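4. The bed as a worktop

By the time I had got through the diaries from Studwood I had stopped being surprised by beds. I'd gone into the project expecting to write about wardrobes and drawers (the funding application says so, several times), and I had a lovely plan for a typology of drawers that will now never see daylight. What people kept writing about, when they wrote about putting winter clothes away, was the bed. They cleared it, they heaped things on it, they folded on it, and quite a few of them ended up sleeping next to whatever they hadn't finished.

In this section I want to look at that surface properly. The numbers come from 124 households on the Studwood estate and 815 diary entries, all written during the spring changeover, and the longer stories come from the 13 homes I went back to in July. I've left the kitchen-table material for section 5, where it gets compared with ironing.

4.1 Why a bed and not a table

The easy explanation is size. A double bed is nearly always the biggest flat thing in a flat, and it is in the room where the clothes live anyway. But size alone doesn't get us very far. Several of the Studwood households had dining tables that would have taken a coat with its sleeves spread, and they still carried the coat through to the bedroom. When I asked why, the answers were about softness and about slipping. One woman told me a padded jacket on a table "goes off on its own". I knew just what she meant, having chased one of my own across a varnished top and on to the floor the same week.

A made bed has grip. A fleece cover, a candlewick, even a cotton quilt with a bit of texture will hold a slippery fabric where you put it, and it gives a little under the hand, so you can lean your weight on the garment and feel it go down. On a hard surface the push comes straight back at you. Gidberg, where I did the pilot, had more bare duvets and fewer bedspreads, and people there complained more about things creeping towards the edge. I wouldn't hang much on that, as the pilot was small and I was still learning what to ask.

There's also the matter of standing. Beds are low. Everybody's back suffers, and the diaries are full of it, yet the low height does one useful thing, namely that you can get above the garment and press down with straight arms. People who had tried this at a worktop said they were pushing from the elbow and got tired sooner.

4.2 Puffy things

Padded clothing made up a good share of the trouble in the diaries. Jumpers are dull by comparison: you fold them, they stay folded, you move on. A quilted down garment argues with you. The filling sits in channels, each channel wants to be round, and when you turn one part over on another you get a fat roll at the fold where you wanted a crease. Figure 4 has a good fat roll of this kind, along the thick edge of a glossy magenta garment folded over on itself, on a bedspread with "BEAUTIFUL & LOVE" printed across it. The shine is useful if you're trying to follow a fold, by the way, as the ridges catch the light and the creases go a deep crimson.

Figure 4. Quilted down garment, folded over on itself, on a printed bedspread.

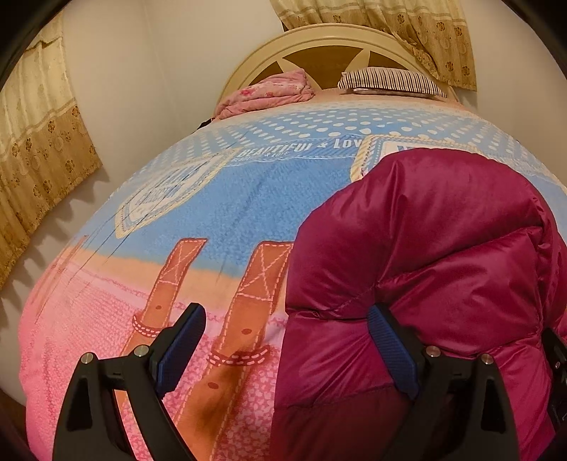 Should a down jacket be folded or rolled before it goes into storage?

Fold it loosely, with as few turns as the shelf or box allows, and keep it uncompressed if it will be stored for months. Make sure it is clean and completely dry first. Rolling is fine for a journey or a few days in a bag, but a tight roll held for a whole summer can leave the filling flat and slow to recover.

That is the advice I ended up giving on the second round of visits, when people had worked out that I was the one with the jackets and started asking me things back. It is fairly ordinary care advice and I make no claims for it. What interested me was how rarely it matched what went on in the diaries, where the final shape was decided almost entirely by the space waiting for it. If the gap on top of the wardrobe was long and shallow, the jacket became long and shallow. If there was a suitcase with a corner going spare, the jacket became a corner.

I found I could sort the accounts into two working styles, and I'll call them squashers and settlers, which my co-reader Jui-lin Yen says are not proper analytical terms (she is right, and they're staying). Squashers get the air out early. They lay the garment down, flatten it with a forearm from hem to collar, fold while it's still thin and get it into its bag before it fills up again. Speed is everything, and the diaries of squashers are full of verbs like "pounce". Settlers fold first and then wait. They turn the sleeves in, bring the bottom up, put something on top, usually a pillow, and go off to do the socks. When they come back the thing has calmed down a bit and they make the next turn.

Neither style belongs to any age group that I could find. It did seem to run in households, with grown-up children describing the very method their parents had described on a separate form, and often describing it as the only one there is. I had two sisters in adjoining blocks who each sent me a diagram of the same pillow.

The second style needs a bed more than the first does, as it needs somewhere for the garment to lie about in the meantime. A table gets wanted back for tea. A bed is free until night, at least in theory, and I'll come to the theory in 4.4.

4.3 What the cover is good for

I hadn't planned to ask about bedspreads at all. The question got added after the fourth home visit, when I noticed that people were lining things up with the pattern. Stripes get used most. A person puts the hem along one stripe, folds up to another and has a straight edge with no fuss. Checks are even better and were spoken of quite fondly. Big all-over florals give you nothing to work with, and neither do small flecked prints, although two people told me they were kinder to fluff and I have no reason to doubt it.

Then there are the picture covers, the ones printed to look like something else. I had never given these a thought and I now think they're marvellous. You get covers made up as football pitches, as postage stamps, as maps with the rivers in slightly the wrong place. Clothes on bedding turn up too, and jeans are the ones I'm fondest of: a blue part along the top with a label printed on it, a peachy band below the blue, and straps like belts coming down over the pink. It's a nice joke to fold real clothes on a printed pair of jeans, and it is surprisingly practical as well. The band is a ready-made line for a hem. The straps give you something to judge your middle by, if you don't mind that they aren't always where you'd like them.
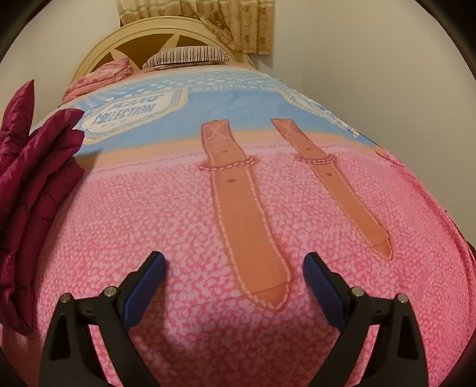

Of the people I asked about this in July, most said they used a printed line without having thought about it, and several only noticed when I got them to repeat a fold with the cover turned over to its plain side. They slowed down. They started measuring with their hands, spreading a thumb and little finger along the edge, and one man walked round to the other side of the bed to check. None of them thought the result was any worse, and looking back over my notes I don't think it was, but it took more looking and more small corrections, and there was a fair bit of muttering.

I'd be cautious about building a theory on it. A cover is chosen because it was warm, or on offer, or a present from somebody who'd be hurt if it stayed in the cupboard. All I would say is that once it is on the bed it becomes part of how the work is done, and that studies of household sorting (my own earlier ones included) have tended to write down the garment and the container and leave out whatever was underneath.

4.4 Bedtime

The drawback of the bed is obvious and the diaries return to it again and again. The job has a deadline. A table heaped with jumpers can be ignored for a week, whereas a bed heaped with jumpers has to be dealt with by the time someone wants to lie down, and the dealing is often rough. Entries made late in the evening mention chairs, floors and the far side of the mattress. I've coded these as "transfers" and kept them apart from finished storage, because otherwise the figures in Table 3 make everyone look far tidier than they felt.

Padded things were the most likely to be transferred, and I think that's down to bulk and to the settlers' waiting, both at once. A jacket under a pillow at nine o'clock is halfway through its treatment. By eleven it is on the chair with its sleeves out, and the whole business starts again the next day or, in one memorable diary, in the following month with a note saying "same coat".

Single beds deserve their own paragraph and I haven't enough material to give them a good one. The few I saw were worked from one side only, pushed against a wall, with the finished pile sitting at the pillow end. I'd like to go back and look at bunk beds too, where the top one seems to serve as a shelf.

Related items
Drawers that don't shut: notes from the Gidberg pilot
Ironing at the kitchen table, with a reply by J. Yen
The Titell linen cupboard survey: methods and forms
Airing, drying and the back of the chair

Contact the editors | © Tai Papers in Household Studies | Back to top

We use cookies to remember your reading settings. By carrying on you agree to this. Manage cookies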